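# Comparing two gripper controllers in simulation

Run this comparison before any hardware time is booked. The two controllers are Pons (position only) and Emano (position with a force limit). Both drive the same two-finger gripper on the same arm model, so the controller is the only thing that changes.

## 1. Set the start pose

Load the bench world and open the fingers fully. Check the wrist view for clearance between the pads before going on.

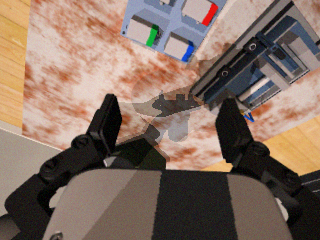

Save the joint values as `start_open`. Both controllers must load this file. Do not let either one home itself, as Pons homes with the fingers closed.

## 2. Set the physics step

Use a step of 2 ms for the world and 4 ms for the controller. Set pad friction once, in the world file, and remove any override in the controller config.

## 3. Check the side view

Switch to the fixed room camera. The gripper should hang clear of the fixture and the blocks, with nothing between the fingers.
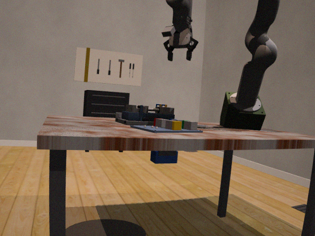 Last changed: 2024-06-12

## 4. Run the trials

1. Start Pons with seed 26.
2. Run 1,000 grasp attempts and write the log.
3. Reload the world. A reset is not enough; contact states carry over.
4. Repeat with Emano, same seed.

If the side view after the reload differs from the saved pose, discard the run.
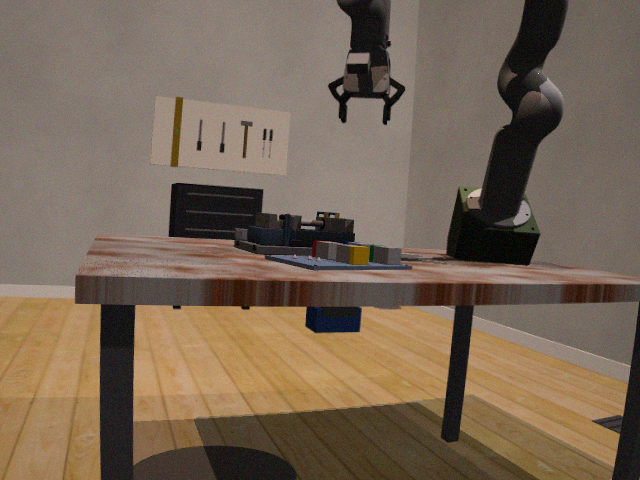

Monique Tessier: With Emano I had to raise the force limit before the logs were comparable. At the default it stops on first contact and reports a grasp. Check the `closed_width` column, not the status flag.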